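**Cuttable play food** (also *cutting fruit*, *slice-and-join fruit*, or in older catalogs *divided fruit*) is a class of toy in which a model fruit or vegetable is made as two or more pieces that hold together until a child pulls or "cuts" them apart. The pieces are joined by hook-and-loop patches, magnets, pegs or a simple press fit. Sets usually come with a blunt knife and a board or tray. The toys are sold for ages 3 and up in most markets, and a great many claims are made for them, few of which have been tested.

## Construction

Most plastic versions are hollow shells, molded in one color and closed at the cutting face. The cutting face may carry a printed sticker showing seeds or flesh. On cheaper sets the sticker is left out and the inside of a lemon looks much like the inside of a pear.

The join is the weak point of the design. Hook-and-loop patches are glued into a shallow recess, and they pick up lint and hair. Peg joints stay cleaner but loosen with use. Magnets give the neatest closure and raise the most serious safety concern, as a small magnet that comes free can be swallowed. Sellers often describe a join as "lasting for years." The phrase has no agreed meaning, and the listings that use it seldom say how it was tested.

Wooden versions are older in style, heavier, and usually painted. They are often called more durable, though paint chips at the cut edge are a common complaint and the glue holding the patches is no better.

## Selection of fruits

Sets lean toward shapes that are easy to mold and easy to name: apple, orange, banana, strawberry, tomato, carrot. Fruits with deep ribs or thin stems are less common. The star fruit, or carambola, is a partial exception. Its ridges make it simple to tell apart from other green pieces by touch or outline, but toy makers rarely agree on its shape. Some draw it out long and narrow, others make it almost as round as a bell pepper, and the two are regularly confused in secondhand listings. Color is no guide either. The real fruit turns from green to yellow as it ripens, while a toy one stays whatever color it was molded.

The usual direction of the cut also matters. A real star fruit is sliced crosswise, and only this gives the star-shaped section for which it is named. Toys divided crosswise can at least suggest the star; toys divided lengthwise cannot.

## Claimed benefits

Retail copy credits cuttable food with improving hand strength, counting, early fractions, healthy eating and patience. The evidence is thin. The source most often repeated is a leaflet issued by the toy importer Brovdale, which says that 128 children were observed and that "marked gains" followed. The leaflet gives no comparison group and does not say what was measured. Costel Matei, reviewing it for the newsletter *Traltska* (Apr 6, 2020), called it "a sales sheet with a number on it."

A more modest case was made by the preschool teacher Duván Rivadeneyra, who argued that the toys give children practice in using two hands for different jobs, one holding and one pressing. He made no claim about diet and noted that the children in his room mostly used the knife as a spoon.

The fraction claim deserves particular doubt. A fruit split in two shows halves only if the parts are equal, and on tapered shapes they seldom are.

## Examples
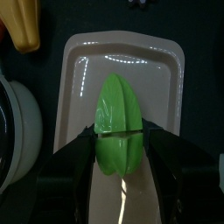 *Plastic star fruit with a crosswise seam. The tray beneath is a separate piece.*

## Collecting

Interest from collectors is small and prices quoted online should be read with care. The Tapia catalog, a hobby listing, has 1158 entries, but it counts each color of the same mold as a new item and so overstates the variety on offer. The often repeated figure of 3000 known designs has no traceable source.

Complete sets are scarce, mainly as halves get separated. Sellers sometimes pair halves from different makers, and a poor fit at the seam is the usual sign - though a slight gap is also normal on worn pieces and proves little by itself. Maker's marks, where present, are most often inside the shell. The name "Cerham," used by some dealers for unmarked green and yellow fruit, has never been tied to a factory and is best treated as a trade nickname.

## See also

- Toy kitchen
- Wax fruit
- Pretend play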